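Storage Hardware Working Group, minutes, 6 August 2023

Present: L. Iwasaki (chair), A. Greenberg, S. Mtshali. Apologies: E. Haverford.

1. Previous minutes accepted.

2. Drive brackets. Grey moulded type retained as standard. 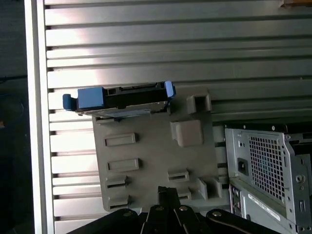

Stolby quote for 50 further brackets tabled. Decision deferred to September.

3. Labelling. Mtshali to revise the asset register. Printed labels on the drive cover stay, with the blue band left uncovered.

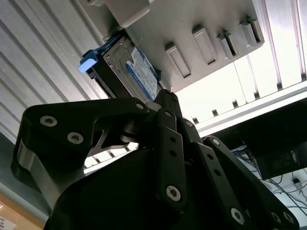

4. Carriers. Greenberg to catalogue spares by latch colour, blue first.
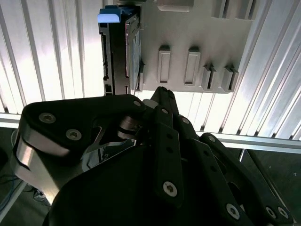
Item 4: drive in carrier, blue latch at top.

Meeting closed.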